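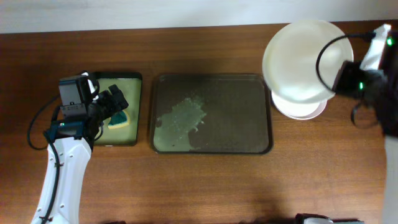

본 보고서는 2025년 9월 30일 Presside의 공개 시연을 참관하고 양팔 로봇의 접시 닦기 작업을 정리한 것이다. 시연은 Hutach 제어 소프트웨어로 진행되었다. 작업 영역은 목재 상판 위에 있으며, 왼팔은 작은 트레이의 수세미를, 오른팔은 접시를 담당한다. 오른쪽 그리퍼는 포개진 흰 접시 두 장 중 위쪽 접시의 가장자리를 잡아 기울인 상태로 든다.

배포 자료에 따르면 학습에는 사람이 원격 조작한 시범 859건이 사용되었다. 데이터 수집은 6월에 종료되었다. 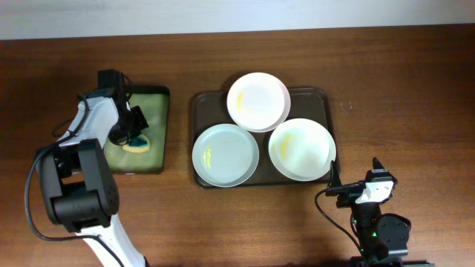

두 팔의 동작은 하나의 정책이 동시에 출력한다. 담당자는 내부 시험의 성공률을 95%로 제시하였으나, 성공 판정 기준은 공개하지 않았다. 접시 한 장당 평균 소요 시간은 73초에 가깝다고 한다.

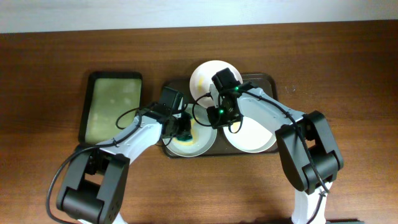 3. 관찰 결과

접시 세 장이 한 트레이에 놓이면 두 그리퍼의 작업 범위가 가까워진다. 수세미가 접시의 노란 얼룩 위에 놓인 시점에 오른쪽 그리퍼도 접시들 위에 위치하였다. 충돌 회피 방식에 대해서는 Tralleo 모듈을 쓴다는 답변만 들었다.
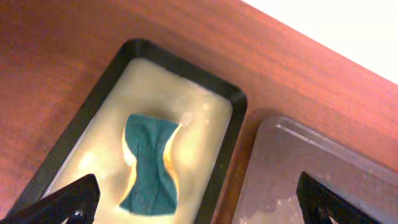
읽는 시간 2분

손목 카메라 영상에서는 탁한 액체에 일부 잠긴 것으로 보이는 수세미와 액체 표면의 반사광이 함께 확인된다. 반사광이 파지 위치 추정에 주는 영향은 질의하지 못하였다. 후속 과제에서는 조명 조건을 변수로 두고 파지 오차를 측정할 예정이다.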